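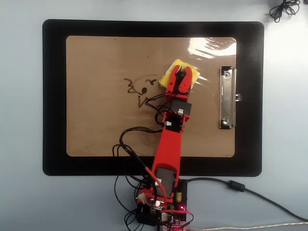

Der Posarov-Vorfall bezeichnet eine Störung an einem robotischen Wischversuch der Forschungsstelle Nevthorpe. Ein Tischroboterarm sollte mit einem Schwamm Markerzeichnungen von einem Klemmbrett entfernen. Am 29. Oktober 2024 überschritt der Servomotor des Handgelenks nach 154 Durchläufen die zulässige Stromaufnahme, und die Steuerung schaltete den Arm ab.
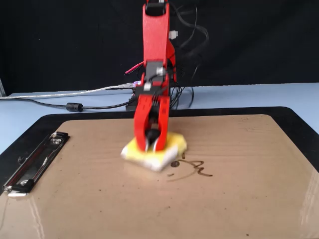 Als Ursache nannte der Untersuchungsbericht von Evdokia Antoniadis einen zu tief angesetzten Zielpunkt. Der Greifer drückte den Schwamm dauerhaft gegen die Schreibfläche, während der Regler die Abweichung auszugleichen suchte. Verletzt wurde niemand; das Getriebe des Servomotors musste ersetzt werden. Seit Dezember gilt in Nevthorpe eine Begrenzung der Anpresskraft auf 10 Newton.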